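Lining Walls and Panels With Plaid Fabric: Frequently Asked Questions

Lyons Fabric & Panel
Page updated January 2025

These are the questions we get most often at the cutting counter and by email from people covering walls, booths, display boxes and freestanding panels. If yours is missing, write to Mei Yazzie at the Lyons store and include your measurements.

Which fabrics can go on a wall or panel?

Most medium-weight cottons and cotton blends work well. Very thin fabric shows the color of whatever is under it, and stretchy fabric pulls the lines of a plaid out of shape. If you want to use a thin cotton anyway, put a plain white backing cloth up first.

How much should I order?

Measure each wall separately, height and width, and add 6 inches to both. For plaid you also need extra for matching. Look for the repeat on the product page. Our Tistau plaids have an 18-inch repeat, so add 18 inches for every panel after the first.

Do the side walls have to match the back wall?

They don't have to. On a small enclosure most people match the horizontal bands at the corners and let the vertical ones fall where they do. A metal post or a strip of trim in the corner hides small differences. If there is no post or trim, take the time to match, as a half-inch slip is easy to see.

Can I use a pastel plaid with a lot of colors in it?

Yes. Keep the floor or tabletop plain. Cream, beige and pale gray are safe with nearly any of the pastels, and a light marbled surface is fine too. A second pattern with strong lines usually fights with the plaid.

Should I wash the fabric before I put it up?

Wash and dry it first if you plan to take it down for cleaning later. If it is going to be glued or stapled for good, skip the wash and press it with a warm iron. Cotton plaids from our Usteo range can shrink in the first wash, mostly in length.

Staples, glue or hook-and-loop tape?

Staples are fastest on wood. For metal frames use hook-and-loop tape along the top and bottom edges. Spray glue holds on smooth board but it can show through light colors, so test a scrap and leave it overnight.

How do I keep the lines straight?

Start at the center of the wall. Hang a string with a weight on it, line up one vertical band with the string, and fasten the top edge from the middle out. Do the bottom next and the sides last. Pull only until the fabric is flat. If a line bows, take out the nearest fasteners and redo them before going on.

Do you sell leftover pieces?

Remnants are sold in the store only. Pieces change daily and we can't hold them by phone.

Can I order a large quantity?

Orders up to 300 yards ship from stock when the color is available. For anything between that and 1000 yards, please allow extra time and ask us to confirm that it will all come from the same dye lot. Two lots of the same pink can look different side by side.

Can I return cut fabric?

We take back cut fabric only if it has a flaw or we cut it wrong. Samples are available for every plaid, including the Pisisness line.

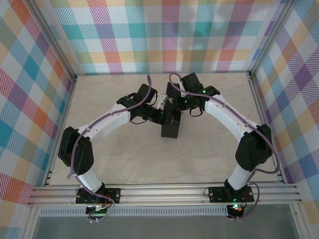 How do I clean fabric that is already on the wall?

Use a vacuum with a soft brush head, working from the top down. For spots, dab with a white cloth and cool water with a little mild soap, then dab again with plain water and let it air dry.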